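Chapter 10
Holding and Closing: Instruments and Suture

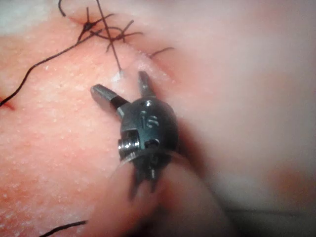 Figure 10.1 Instrument tip with jaws open beside a suture thread. The jaws meet the shaft at a metal wrist joint.

A surgeon who closes a wound works with three things at once: the tissue, the thread, and the tool that holds the thread. Earlier chapters dealt with tissue by itself. You learned how layers of tissue are named, how they heal, and how much pull they can take before they tear. This chapter adds the other two.

Look first at the jaws in Figure 10.1. They are slender and spread into a V, and the tip of one of them ends just under the point where the thread meets the tissue. At this scale a small movement matters. If the jaws close a little too far to one side, they pick up tissue along with the thread. If they close on the thread with too much force, they can fray it, and a frayed suture may break later under a load it should have carried.

Next look at the rounded metal housing below the jaws. This is the wrist. A straight instrument without a wrist can slide in and out, turn on its long axis, and swing from the place where it enters the body. A wristed instrument can also bend near its tip. Section 10.2 explains how that extra bend changes the angle at which a needle can be driven, and why a curved needle is easier to place when the tip can follow the curve.

The small pin on the side of the housing is worth noticing as well. Parts this small have to be checked before each use. Section 10.4 covers inspection, including what to look for at joints, along the edges of the jaws, and where the shaft joins the wrist.

Students often ask how much of this they need to know if they plan to work outside the operating room. Kwan-ho Poon taught the first version of this course to sterile processing staff, and most of the chapter grew out of their questions. A person who cleans and packs an instrument handles it as closely as the person who operates with it. Both need to know which parts move and which do not.

What you will study

10.1 Jaws, tips, and grip
10.2 The wrist and its range of motion
10.3 Suture thread: size, material, and handling
10.4 Inspection and care of small joints
10.5 Tension and tissue damage

Words to know

Jaw: one of the two parts at the tip that open and close.
Wrist: the joint that lets the tip bend relative to the shaft.
Shaft: the long part of the instrument behind the wrist.
Bite: the amount of tissue a stitch passes through.
Traction: a steady pull on tissue or thread.

Before you begin

Take a length of sewing thread and a pair of tweezers. Lay the thread over a folded dish towel and try to lift it without catching the towel. Do this 20 times. Then switch hands and do it 20 times more. Write down how often you caught the cloth, and keep the paper. You will repeat the exercise at the end of Section 10.3 with a finer thread and compare the results.

10.1 Jaws, Tips, and Grip

Every grasping tool has to hold an object firmly enough that it does not slip and gently enough that it is not harmed. The shape of the jaws decides much of this before the hand does anything. A wide, flat jaw spreads its force over a larger area. A narrow one puts the same force on a smaller area, so the pressure is higher.

© Duvitholm Textbooks. Edited by Nermin Erdem and Kwan-ho Poon. Contact the publisher | Back to top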